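Notes for the evening talk: living with a noticeboard

Slide 1. Hello and thank you
Say hello, thank Nerys Lewis for the kind invitation (and for the tea!). Explain that I ran the front desk at the Stornora language school for longer than I care to admit, and that what I really learnt there was how people leave messages for each other. Don't rush this bit, they'll still be finding their seats.
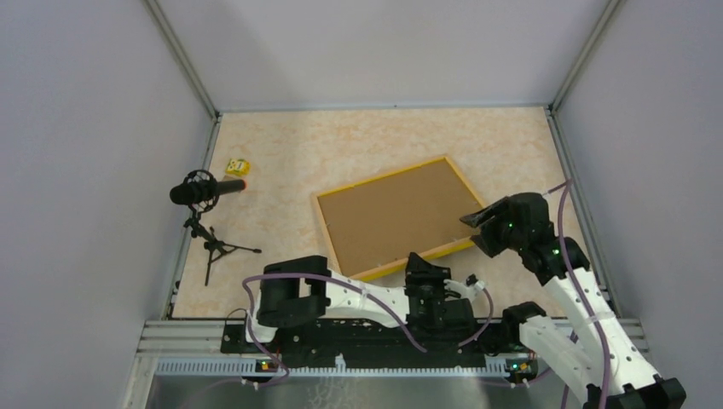 Slide 2. The old board in the hall
When I started, the hall board held 264 bits of paper. I know because Ignacio Toledo took them all down one September and put them in a shoebox for me, bless him. Lost gloves, a choir that had long since folded, a room to let in Tramitz with every phone strip torn off. Pause here and ask who has a board like it at work. Let them chat for a minute, they always want to.
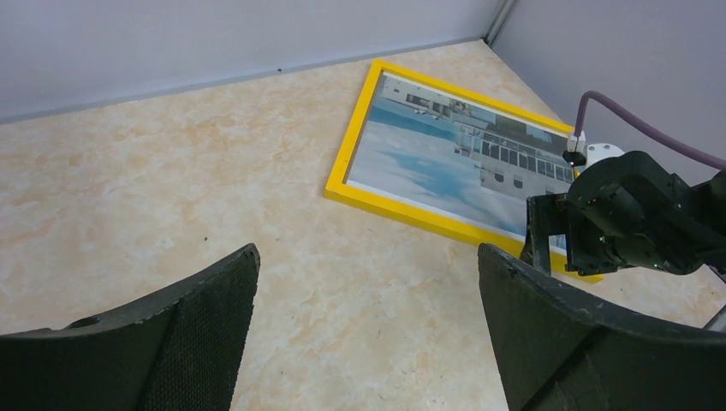

Slide 3. What we tried
We gave every notice an end date, written in the top corner in pencil. Florencia Pereyra wanted colours as well, and we did have colours for a while, until the green ran out and all the lost property went up on pink. Tell the story of the piano tuner if there's time. If it's past eight o'clock, skip him and go straight to the next slide.

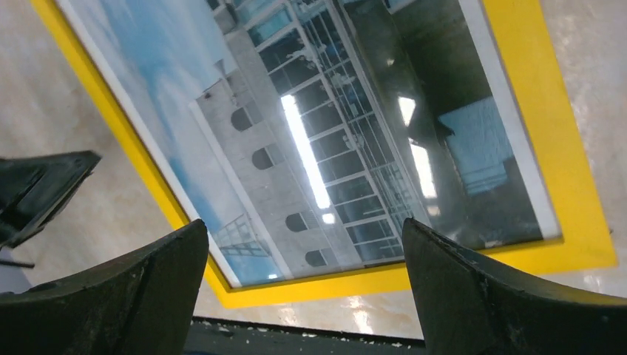 Slide 4. Pictures and words
People stop for a picture and then, if you're lucky, they read what's next to it. Faustine Lefèvre used to put up a view of a town each month with three lines underneath in simple French, and I've seen grown men miss their bus over it. Keep the lettering large. Leave some bare space too, more than feels polite.
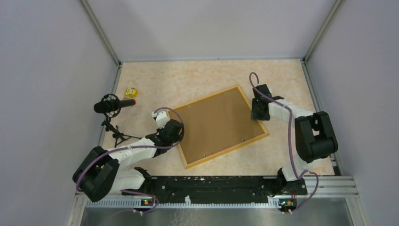
Slide 5. Questions
Somebody will ask about screens. Be nice! I like screens well enough, and the one at Bevum is lovely, but you can't pin a found earring to it. Mention the handout by the door, and remind them that Baltasar Carrasco needs the chairs stacked in fours before they go.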